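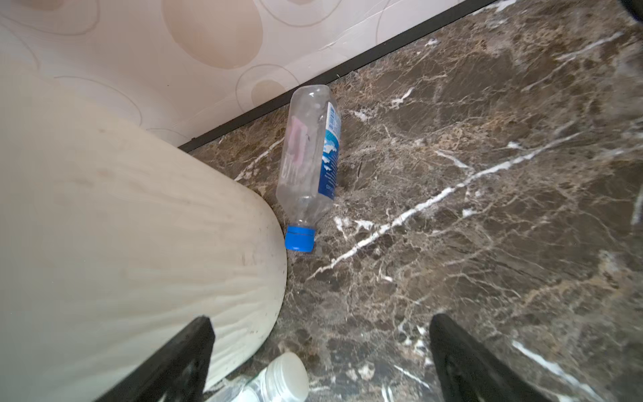

Notebook, May, bathroom set, second week

Started a little after 9 with coffee and the usual gripper zero. Both fingers came back to the same place three times in a row, so I'm calling the new mounting screws good and moving on with my life.

Today was all about the corner case, and I mean a real corner! Bottles on the floor where the wall meets something big and curved. Our old grasp picker (the one we've been calling Kiston) does fine with a bottle in the open. Put the same bottle up against a wall and it still goes for the middle of the body, straight across, and one finger wants to be where the wall already is. We've all watched it do that. What I wanted to know is whether Wallby does any better when it gets to see only the wrist view, no overhead camera, no map of the room.

Quick recap for whoever reads this later. Wallby doesn't pick a grasp first. It draws a strip of free floor next to the object, asks how much room each finger has on its own side, and throws out any approach where a finger lands in stuff it thinks is solid. Then it ranks what's left. The ranking is the same as Kiston's, I didn't touch it. So any difference should come from the throwing-out part.

Setup: clear bottle with a blue cap, lying on its side in the corner, cap end down by the curved base, bottom end toward the wall. Second clear one with a white cap closer in, between the fingers. I like this layout a lot because it's mean in two different ways. You've got the tight corner for the far bottle, and then you've got the near one sitting right in the path.

And then there's the floor. Brown marble, polished, white veins everywhere. I knew the shine would be a pain but I was worried about the wrong thing. The glare hardly mattered. The veins did! The edge finder loves a long white vein. It took the big diagonal one for an object boundary and gave me a "free strip" that stopped dead at a line on a perfectly flat floor. I laughed, then I spent until lunch on it.

What helped: I made the edge finder check depth on both sides of a line before it believes in it. If the floor is the same height on both sides, the line gets dropped. Simple, and I should've done it in the first place. Window is 11 pixels wide for now. Smaller and it gets jumpy, bigger and it starts eating the black baseboard, and I want to keep the baseboard because it's the best clue we have for where the wall begins.

Clear plastic is the other headache. Depth goes right through the body of the bottle, so the only parts that come back solid are the label and the cap. For the blue-cap bottle that's okay, the label covers enough that Wallby gets the long direction right. Kohlhase (the depth filler) tries to patch the see-through part and does a decent job on the ridges, but it smears the neck into the cream base next to it. Same kind of pale blob in depth, I guess. I turned it off for the last block and used the color mask for the neck instead.

Numbers for the day. Ran 16 tries on the far bottle with each picker, bottle put back by hand each time using the tape template. Kiston got 3. Wallby with the vein fix got 11. I'm happy with that! Not going to get carried away, it's one corner and one bottle, but the gap is big enough that I don't think it's luck.

The misses for Wallby were nearly all the same thing. It picks a good approach, comes down on the cap end, and bumps the near bottle on the way in. It's treating the near bottle as something to avoid at the grasp point but it forgets about it during the descent. So that's a planner thing. The one odd miss was a pinch on the cap that slid off.

Planning time went up to around 40 milliseconds with the depth check in. Fine for now.

Stuff for tomorrow:
Feed the near bottle into the descent check, full path this time.
Try the other order, near bottle first, then the corner one. Might be that the whole problem goes away if it just clears its own path, and then I've wasted an afternoon, but I'd like to know.
Rerun everything through Trusness so the scoring isn't me squinting and saying "yeah, that counts."
Wipe the floor and the cream base before the first run. There are specks and smudges down there and I don't want to find out later that the mask learned dirt.
Put the template back in the drawer with the spare finger pads. I had to hunt for it this morning.

Logs are saved under the corner folder, vein fix is on its own branch. Please don't merge it yet, the window size is still hard-coded and I'd be embarrassed.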